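Printed copper keeps Moya's mirrors still

A redesigned cooling plate, printed in one piece, has taken the last of the vibration out of a solar telescope in the Gomell hills.
#copper

Thursday, May 25, 2023

The Moya solar telescope has a heat problem every clear morning. Its main mirror gathers sunlight and sends it to a small metal stop, which blocks most of the beam and lets a narrow portion through to the instruments. The stop has to soak up nearly all of the energy that the mirror collects. If it warms up, so does the air in front of it, and the picture of the Sun's surface begins to shimmer.

For its first years the telescope used a stop made from a copper block with straight channels drilled through it. Water was pumped in at one side and out at the other. It kept the block cool enough, but the flow had to be fast, and fast water turning sharp corners shakes the metal around it. The shaking was tiny. It still showed up in the longest exposures as a faint doubling of fine detail.

The observatory asked Pulness, a parts maker based in Trundulley, whether the stop could be printed instead. Pulness had made heat exchangers for racing engines and had been working with copper powder for some time, though it had not made anything for astronomy.

Copper is awkward to print. It reflects much of the light from the infrared lasers used in most metal printers, and it carries heat away from the melted spot before the powder has fully joined. The company used a green laser, which copper absorbs far better, and slowed the first layers right down. The finished part is built from 2476 layers.

Printing allowed the designers to do away with corners. The channels in the new stop curve outwards from a single inlet, split into narrower passages under the hottest area and join up again near the rim. The walls between the water and the sunlit face are thinner than a drill could safely have left them. The part weighs 713 grams, against 840 grams for the block it replaced.

Getting loose powder out of the channels took longer than the printing. The first two parts were scrapped after X-ray scans found blocked passages close to the rim. For the third, the team widened the outlets and turned the part on a shaking table for a full day, then flushed it through with filtered water until the samples ran clean.
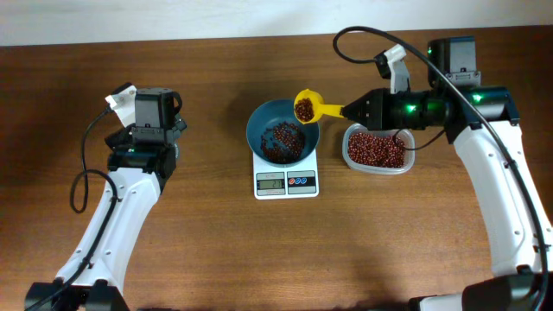 The stop was fitted in March, during the annual shutdown. Water now moves through it at less than half the old speed, and the pump has been turned down to match. Sensors glued to the support frame no longer pick up the hum that used to appear whenever the cooling was switched on.

The first observing run produced 3250 exposures. Staff compared a set of them with older pictures taken at similar heights of the Sun above the horizon and in similar wind. The doubling had gone. Bright grains at the edges of sunspots, which used to run together, could be followed separately from one exposure to the next.

There are still questions about how long the part will last. Printed copper has a rougher surface inside than drilled copper, and rough surfaces can collect scale. The cooling water is being tested each week, and the stop will come out for another X-ray scan at the next shutdown. A spare has been printed and is kept in dry storage at Gomell.

Pulness is now working on a larger plate for the telescope's camera housing, where the heat load is lower but the space is tighter. That one will be in aluminium.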